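Chapter 11
Hand Tools and the Workbench

By the end of this chapter you should be able to:
name the parts of a claw hammer
choose a hammer of a suitable weight for a job
set out a work surface before starting
check a tool for damage and put it away properly

11.1 The claw hammer

Most people own a hammer before they own any other tool, and many never own a second. The claw hammer is the general-purpose type. One end of the head, the face, drives nails in. The other end, the claw, is split into two curved prongs and pulls them out. Between the two is the cheek, and through the middle of the head runs the eye, where the handle is fitted.

Handles are made of wood, steel or fibreglass. Wood absorbs shock well and can be replaced when it breaks. Ash and hickory are the usual choices. A wooden handle is held in the eye by wedges driven in from the top, and these can work loose if the hammer is kept in a very dry place.

Hammers are sold by the weight of the head. For classroom work a light head is enough, and the exercises in this book can all be done with one. Joiners working on roofs and floors often prefer something nearer 700 grams. A heavier head drives a nail in fewer blows but tires the arm sooner, and beginners tend to lose their aim when they are tired.
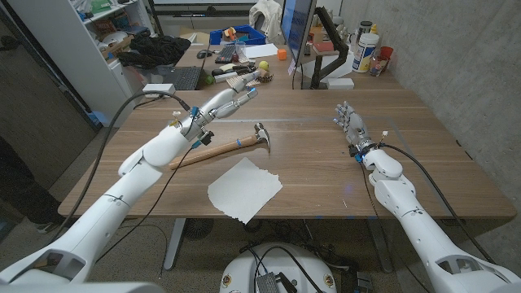

Before picking up the hammer, look at the surface it is lying on. A desk or table can be used for light assembly, but its top will mark easily and it may bounce when struck. Put a piece of scrap board under the work. Clear away offcuts, paper and loose nails, and lay the hammer flat, well back from the edge, whenever you put it down.

Grip the handle near its end. Holding it close to the head feels safer but shortens the swing, so that each blow does less. Start the nail with light taps, move your fingers clear, then swing from the elbow.

Anneliese Böttcher, who taught joinery at the Olszewski workshop school, had her first-year pupils drive 20 nails into a softwood block before they were allowed to join two pieces together. The same task is set as Exercise 11A. Keep your block, as you will need it again in section 11.3 when we deal with pulling nails.

Words to learn: face, claw, cheek, eye, wedge, offcut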